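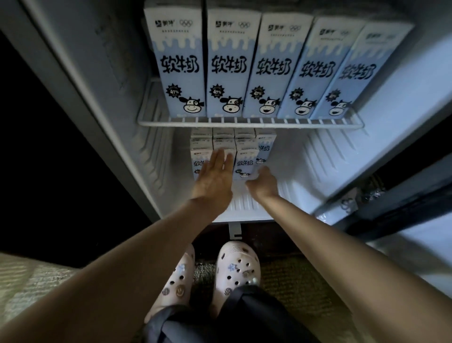

Lefteris Gavalas thinks a shelf of milk is a harder test for a student team than any maze, and said as much at the first meeting of the Tokley robotics club in July. A maze has walls that stay put. A carton gets pushed, leans on its neighbour and hides the one behind it.

The club has taken up the household task in the Gremel student contest, in which a two-armed machine must load a small refrigerator from the floor. Large cartons go on the wire shelf and small ones in the compartment below. The rules allow 10 minutes for each run and give no marks for speed. A carton left leaning costs one point, and a carton dropped costs three.

Before writing any control code, the members do the job by hand and study the views from head height. Each attempt is cut into short steps: reach, close the fingers, lift, turn, lower, let go. The step names are fixed in a shared sheet, and two members label every attempt separately. Where their labels differ by more than 8 video frames, the attempt goes back for a second look. The set held 124 labelled attempts when the autumn term ended.

Most of the disagreement is over "lower" and "let go". A person often loosens the grip while the carton is still moving down, so the two steps overlap. The club now marks both and lets them share time.

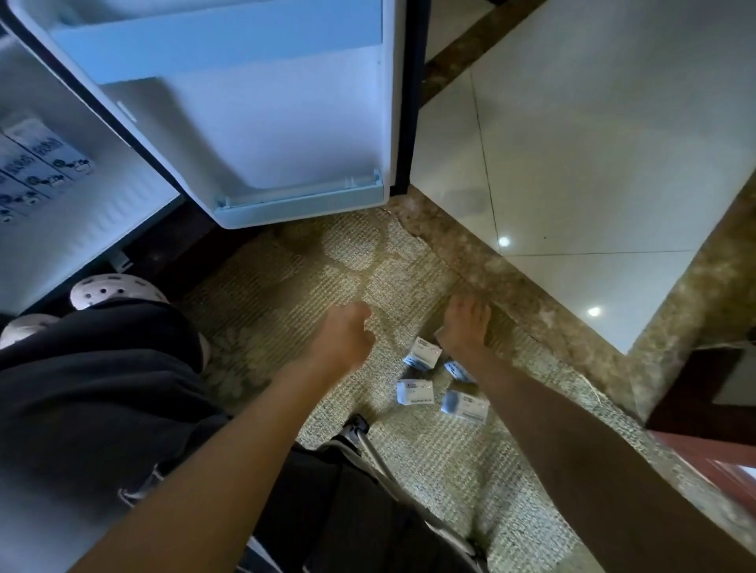 Why not program the positions directly?
The cartons start in a different place on each run, so fixed positions would only work for the first one. The program has to find each carton and choose a grip for it.

Choosing the grip takes up most of the club's evenings. A small carton lying flat can be picked up by its long sides or by its ends, and the choice limits how it can be turned later inside the compartment. The planner, named Flimivia, scores each grip against the space left at the far end and drops any that would bring a wrist against the wire shelf. Its first version ignored the open door. The second treats the door as a solid block, which is crude but safe.

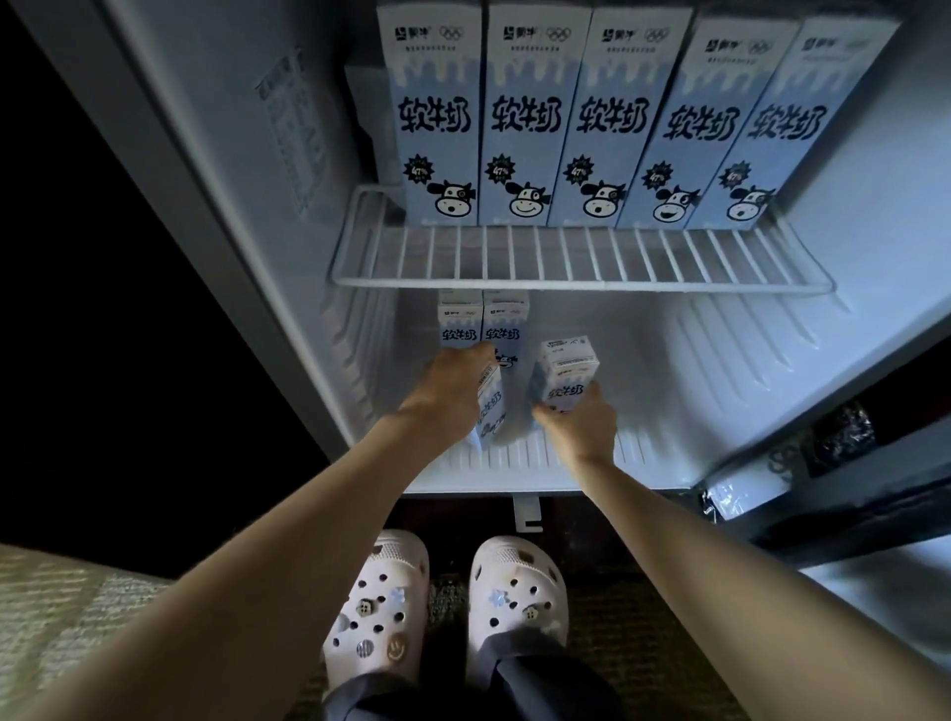

Page last changed: January 17, 2019

Using both arms at once is a separate problem. People place two cartons together with little thought, one hand slightly ahead of the other. The club's program gives the lower compartment to one arm at a time, and the second arm waits outside until the first has cleared the front edge. This adds 18 seconds to a full load.

The Sfakianakis workshop has lent a pair of softer finger pads for the next trials. They grip card well but mark it if closed too far, and the force limit is still being set.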